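Home | Projects | Textiles | Reports | Contact

Drying Time and Shape Change in Household Knitwear
16 April 2022
By the Knit Care Project Group, Trolludby Technical College
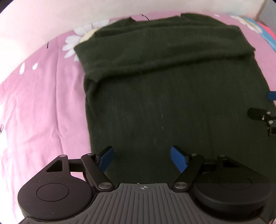
Figure 1. Dark green knit garment laid on a flowered sheet.

1. Purpose

Care labels commonly advise flat drying for knits. The project compared flat and hung drying in terms of time and change in body length.

2. Method

Test pieces were cut from Jenen wool-blend fabric. Each piece was soaked for 8 minutes in cool water, pressed between towels, and weighed. Half were laid on mesh racks and half were hung from a rail by one edge. Room humidity was logged with a Cloltel meter. Trials were run in February with the heating off.

3. Results

Hung pieces reached their starting weight after a mean of 115 minutes. Flat pieces took 211 minutes. Hung pieces gained 8 mm in length on average; flat pieces showed no change above the reading error of the ruler. Pieces turned over at 75 minutes dried more evenly, but the effect on total time was not measured separately.

4. Sources of error

The scale drifted during the second run, and those readings were repeated. Fabric pieces have no seams or sleeves, so the length figures should not be applied directly to whole garments. The Mocanu rack sagged slightly in the middle.

Contact the Textiles Department | Copyright 2022 Trolludby Technical College | Back to top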